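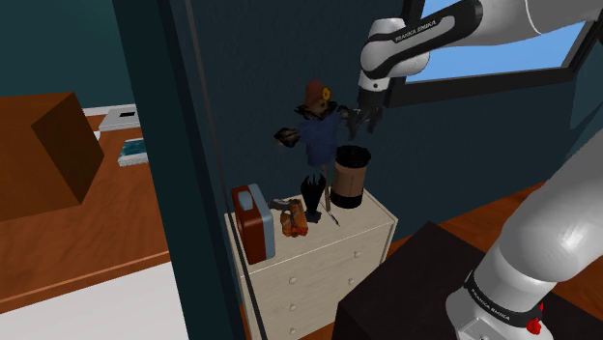 Despina Kelmendi's new historical romance lands in December, and the first chapters are already out

Readers who have been pining for a return to Joron, the windswept island at the heart of Despina Kelmendi's much-loved saga, won't have to wait much longer. The Salt Bride of Giltero, the fourth novel in the series, arrives in December from Acheampong, and the first 30 pages went up on the publisher's website on Sunday morning. I had read them twice before lunch!

For anyone new to the books, Joron is a made-up island with a very real-feeling history, somewhere between the trading ports of the Adriatic and the bleaker parts of the Scottish coast. Each novel stands alone, with its own pair of lovers, but the families turn up again and again (and so do their grudges). The last one, The Harbourmaster's Oath, left the house of Giltero in ruins, its ships burned and its only son missing at sea. Plenty of us closed it in tears.

The new book picks up 15 years later. Ysolt Giltero was a small child when her brother vanished. Now she runs what is left of the family salt pans and is being pressed to marry a mainland merchant three times her age, who has bought up her father's debts one by one. On the night of the betrothal feast a stranger walks into the hall with her brother's ring on his finger and claims the debts have already been paid. He isn't her brother. He won't say how he came by the ring, either, and Ysolt has him locked in the salt store until he does.

It's a cracking opening. Kelmendi has always been good at dialogue, and the scenes through the salt store door – Ysolt sitting on an upturned bucket with her account book, the stranger cheerfully correcting her sums – are some of the funniest she has written. There is menace too. The merchant, Corvane, is a villain with beautiful manners, and a short passage in which he compliments the cook made my skin crawl.

Kelmendi told a packed online launch chat that she had wanted to write about salt for years. "You can't have a medieval port without it," she said. "People fought over it, they taxed it, they smuggled it, and they went home with cracked hands every night. I thought, well, who would fall in love in the middle of all that? And then Ysolt turned up and started shouting at everyone."

She also admitted that the stranger gave her a lot of trouble. In her first draft he confessed everything by the end of chapter two, and her editor sent it back with a single line in the margin asking why anyone would read chapter three. He now keeps his mouth shut for a good deal longer.

Fans of the earlier books will be pleased to hear that Marguerite, the sharp-tongued abbess from The Winter Ferry, is back, and at 72 she is as fond of cards and gossip as ever. Kelmendi promised she has "quite a lot to do" in the second half. The sea fog, the smoky kitchens and the dreadful island weather are all present and correct.

The novel will be published in hardback and ebook on the same day. An audio edition follows in the new year, and the narrator hasn't been named yet. Acheampong is also reissuing the first three books in matching covers, which will be a relief to those of us whose copy of The Winter Ferry has lost its spine. There will be 200 signed hardbacks with a fold-out map of Joron tucked inside the back cover, sold only through Eltach, the independent bookshop that has hosted every one of Kelmendi's launches. Orders open at nine in the morning, one copy per customer, and the shop says it will post them anywhere.

As for a fifth book, Kelmendi wouldn't be drawn, except to say that she has a notebook for it and that the notebook is green. One reader asked whether Ysolt's brother is really dead. "I know the answer," she said, and moved on to the next question.

The sample ends just as Ysolt unbolts the store and finds something scratched into the wall. I have my theories – put yours in the comments, but please mark spoilers for the earlier books so newcomers can enjoy them properly.

Shares 72
Comments 15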